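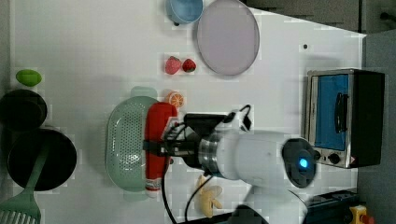
Gripper Week on the Kitchen Table

We put two sets of fingers on the same arm this February and ran both through the pretend kitchen - strawberries, banana, pots and all. The Vollport fingers are stiff and angular, the Netik pair has a softer pad, and I had a great time with both! Each set got 26 tries per item, same table, same overhead view. The red bottle was my favorite test by far, so it gets the gallery to itself. At the top of the page it's up in the grip, over the green colander.

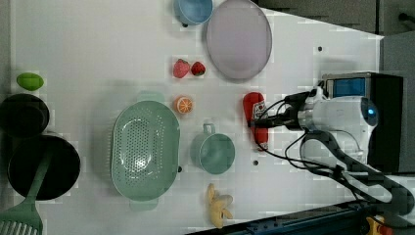 Keegan Lapointe
Gripper Testing, Etness

Bottle on its side with the gripper right over it, and the mug and banana close by. I love this angle for checking how the fingers line up with the label before a grab. Smooth round plastic is tough on any gripper, and we spent a whole afternoon just on closing speed (14 settings, if you can believe it). The full log has 332 grabs in it so far. Next up is the Arboleda controller - same bottle, same table, and I can't wait to get it wired in.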